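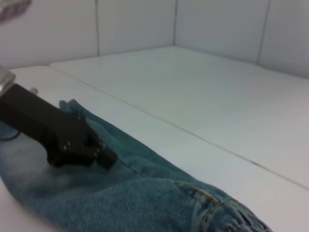
Can it do the jeans yet

Short answer, no. Longer answer, sort of, if you have all evening.

I've been keeping half an eye on laundry robots since May, mostly because Renato Mercado keeps sending me links and I keep clicking them. Shirts, fine. Towels, very good now, scary good. Then somebody hands the thing a pair of jeans and it all slows down.

Denim is mean stuff. Stiff where the seams double up, floppy everywhere else. Pockets with that thick orange-gold stitching that a finger can catch on. And when it's all bunched up, which end is the waist? I have to pick mine up and shake them to find out, and I've been at this for 32 years.

Tried to get real numbers. The Plovolitz people posted 49 folds in a row, no cuts, but all flat tea towels, laid out ready. Inov had a go at jeans and two pairs took them longer than my whole basket takes me. Didnt see anybody turn a leg the right way out. That's the chore! Folding is the easy bit.

Lewis Niven (comments, last post) says I'm being unfair and a slow robot is fine if you're asleep while it works. Ok, yes. I'd take slow. I'd take a lumpy stack too. What I won't take is coming down in the morning to one leg folded and the rest in a heap, becuase then I've got a robot and the laundry.

Socks next time, if I can find anyone brave enough to have filmed it. Got to run, dryer's buzzing.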